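Speaker notes — Open day at Zundora, station 3 talk

Before I start: check that the microphone is on. Ask people at the back to come closer. Speak slowly, also when the group is big.

Good morning and welcome to Zundora. My name is on the badge, so I will not lose time with it. You have 7 minutes with me, and then you continue to the Kelcombe room, where my colleague Lilla Csonka waits for you.

Today our two arms work with caps. Please stay behind the black tape on the floor. I say this to all groups, also to the professors.
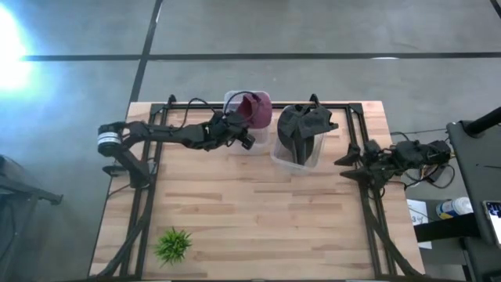 Page last changed: 21/03/2023

Start with the question: who has a drawer at home with soft things in it? Wait for hands. Then say that a box is easy for a robot, because a box has the same shape every time. A cap does not. It bends, it folds, the strap goes where it wants. We started with caps in February, after the visitors from Surlow asked us what the arms can do with clothes.

Point at the clear plastic bins. Point at the arms, first left, then right. Do not touch the cables.

If somebody asks about price: say that Mr. Bartoš answers this after the tour. If somebody asks about jobs: take time for this one. I tell them about my aunt, who sorted returned clothes in a warehouse for many years and has bad shoulders today. Then I let them discuss.

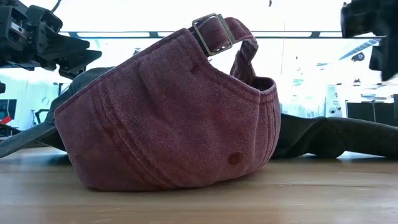
Vendula Jurčo

Second part, the cap itself. Let the guests think like the arm for a moment. Where would you take it? Most people say the brim, children often say the strap. Both are good answers. The strap has a metal buckle and it can twist. The brim is stiffer, and its edge is thin, so two fingers can close on it.

Say the word "gripper" and explain it once — it is the hand of the robot. The school groups from Bednárik know it already, but the parents do not. 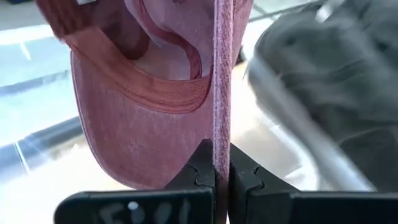

The fingers have notches on the inner side, and people like to hear about this. Pass the spare finger around (it is in my left pocket) and ask for it back! Last time it went home with a guest and came back by mail.

If the arm misses, keep talking. Say calmly that it will try again. Please do not say "sorry" for the robot, I did this too often at the rehearsal and Rozália told me to stop.

Questions, up to 2 for each group. Then show the door on the right and thank them for coming.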